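Favdale gripper

The Favdale gripper is a hand-held, two-fingered grasping tool built in a shared workshop at Jengate and later copied by hobbyists working at home. It is used to record how a person picks things up, so that the recordings can be used to train a robot arm. The design takes its name from the street where the workshop stands. It has no maker in the commercial sense, and no finished version has ever been declared.

Supporters describe the tool as a cheap way into robot learning. The evidence for this is thinner than the enthusiasm, and several of the claims made for it have not been tested by anyone outside the workshop.

Background

The tool began as a side project of a group that had been trying to make a domestic tidying robot. The arm bought for that purpose, second-hand, proved too slow to steer by remote control, and a full day of practice produced only a handful of usable attempts. The group decided to take the hand off the robot and have people carry it instead.

Similar tools already existed in university laboratories, and the Favdale gripper borrows heavily from them. Early write-ups by the group were vague on this point. A later revision of the build notes, dated 10/4/21, added a list of sources and withdrew the word 'original' from the opening paragraph.

Construction

The body and fingers are black, and the fingers have triangular cutouts to save weight and printing time. Each finger ends in a ridged rubber pad, blue on most of the copies known. The user holds a handle behind the fingers and closes them with a trigger. A small camera is fixed above the handle, facing forwards, so that both fingertips stay in view while the user works.

The build notes give the cost of parts as 300 pounds for a pair. This leaves out the camera, the computer and the use of a printer, all of which the workshop already had. A builder starting with nothing should expect to pay a good deal more. The printing time is given as 29 hours, again for a pair, with no allowance for failed parts.

The joints are the weak point. Bolts work loose with use, and the notes recommend thread lock, which some home builders skip and then regret. The pads also wear smooth, though how quickly depends on what is being picked up.

Use in the home

Most recording with the Favdale gripper takes place in ordinary bedrooms and kitchens. Household goods are set out on a surface and the user moves them one at a time, usually into a tub or box. Packets of food are popular because they are cheap and come in awkward shapes. A crisp bag gives way when squeezed, a bottle may roll, and a clear plastic tray can be hard for a camera to make out.
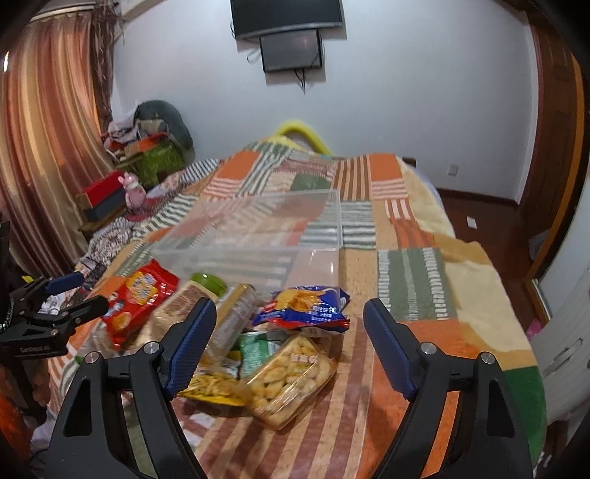 Snacks and a clear storage box on a patchwork quilt, with the gripper's fingers open.

Soft surfaces make the job harder. A quilt sinks under the fingers, and light items shift when the cloth around them is pressed. Builders disagree about whether this is good practice for a robot or simply a source of muddled data - the build notes take both positions in different chapters.

Boychuk set

The best-known collection made with the tool is the Boychuk set, which holds 2,000 recordings of items being lifted and put down. It was gathered in 8 homes, most of them belonging to members of the workshop. Each recording is stored as video together with the width of the finger opening.

The size of the set is often quoted in its favour. Less often mentioned is that many of the recordings repeat the same few tasks, and that failed grasps were removed before release. A robot trained only on tidy successes has little to go on when a packet slips, and the set offers no way of judging how common slips were.

Reception

A rival design, the Gorelo, appeared the following December. It is heavier and uses metal fingers, and its builders say it holds its shape better. No side-by-side trial of the two has been published. Comparisons on hobby forums rest mainly on personal liking, and in some cases on which set of files was easier to print.

The larger question is whether either tool leads to a working robot at home. The workshop has shown short clips of its arm placing packets in a tub, but has not said how many attempts were made for each clip. Requests for full, uncut footage were answered with a promise of a longer report. The report has not appeared.

See also

Gorelo gripper
Boychuk set
Jengate shared workshop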